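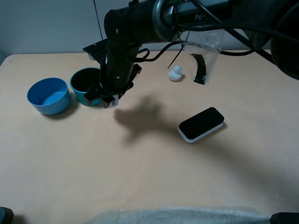 O braço parou às três da tarde e eu só reparei quando o compressor do laboratório do lado se calou e ficou tudo em silêncio.

Trabalhava na Gremside desde junho. O contrato dizia técnico de ensaios, o que queria dizer sentar-me numa cadeira com a mão perto do botão vermelho e escrever numa folha o que o braço fazia. Pegar, largar, falhar. Havia uma coluna para cada coisa e uma quarta, mais estreita, com o título «outros», que quase nunca se usava.

Escrevi em «outros»: parado, garra sobre a tigela, sem erro no ecrã.

O ecrã dizia que a tarefa continuava. A barra verde estava cheia e o relógio do ensaio contava os segundos. Esperei. O procedimento mandava esperar 90 segundos antes de intervir, e eu cumpria sempre o procedimento, menos por virtude do que por medo de ter de preencher o relatório.

Aos 90 segundos carreguei em pausa. O ecrã respondeu «em pausa». Levantei-me, dei a volta à mesa e estendi a mão para tirar a borracha do quadro, que me parecia demasiado perto da zona de trabalho.

O braço desceu.

Não desceu depressa. A velocidade estava limitada, como em todos os ensaios com gente na sala, e tive tempo de ver o cotovelo dobrar e de pensar que aquilo não devia estar a acontecer. Não tive tempo de tirar o pulso. A garra apanhou-me entre a mão e o tampo e ficou ali, a carregar, com a paciência de quem espera que uma porta abra.

O botão vermelho estava do outro lado da mesa, ao pé da cadeira.

Puxei e não saiu. Doía, mas era uma dor que eu conseguia pôr de parte. Chamei. No laboratório do lado já tinham ido embora. Estiquei a perna, prendi o pé no cabo do botão e puxei-o pelo chão até o ter ao alcance da outra mão. Quando o apertei, os travões fecharam com um estalo e a garra ficou exatamente onde estava, em cima do meu pulso. Parado quer dizer parado. Tinha ouvido isso na formação e não tinha pensado no assunto.

Acabei por soltar o travão do segundo eixo à mão, com a alavanca que vinha na caixa, e empurrar o braço para cima com o ombro.
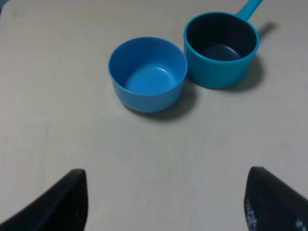
A segurança chegou no dia seguinte, quarta-feira, 5 de dezembro. Eram dois, com coletes da Heltel. Um fazia perguntas e o outro media distâncias com uma fita e não dizia nada. Eu tinha uma ligadura e uma nódoa que ia do polegar até meio do antebraço. Não havia nada partido.

Quiseram saber por que razão tinha metido a mão na mesa. Disse que o ecrã dizia «em pausa». Perguntaram se eu tinha confirmado a pausa no armário de comando, onde há uma luz âmbar. Disse que não. O que perguntava escreveu durante bastante tempo.

Foi o outro que encontrou a causa, ao fim da manhã. O registo do armário mostrava que a ligação ao computador tinha caído e voltado. O programa Travell, que desenhava o ecrã, continuara a mostrar o que julgava ser verdade. A minha pausa tinha ficado numa fila, atrás de um movimento antigo. Quando a ligação voltou, o armário recebeu as ordens pela ordem em que tinham sido dadas: primeiro descer, depois parar. O braço estava a obedecer. Nunca chegou à segunda ordem, porque o meu pulso não deixou acabar a primeira.

— E o limite de força? — perguntei.

Ele virou o portátil para mim. O limite estava em 600. Na folha de configuração, com a minha letra, estava 50. Alguém o tinha subido por causa de um ensaio com peças pesadas e não o tinha voltado a baixar. O sistema não guardava nomes, só a hora, e a essa hora estávamos 3 pessoas de turno. Uma delas era eu.

Pensei nisso a tarde inteira. Não me lembrava de ter mexido no valor. Também não me lembrava de não ter mexido.

O relatório saiu uma semana depois. Tinha na capa o nome do cliente, Adebisi, e chamava-me «o operador». O operador entrou na zona de trabalho sem confirmação de paragem. O operador não sofreu lesões permanentes. As recomendações ocupavam uma página: botão dos dois lados da mesa, ordens com prazo de validade, limite reposto a cada arranque, ninguém sozinho na sala depois das três.

Instalaram o segundo botão nessa mesma tarde. Das outras recomendações foram tratando.

Voltei à cadeira na segunda-feira. O programa era o mesmo e a mesa também. Confirmei o limite, fui ao armário ver a luz, voltei, fui ver outra vez. Depois peguei numa folha nova e alarguei a quarta coluna com a régua.

Arranquei o ensaio. O braço foi à tigela, abriu a garra e ficou à espera. Escrevi a hora.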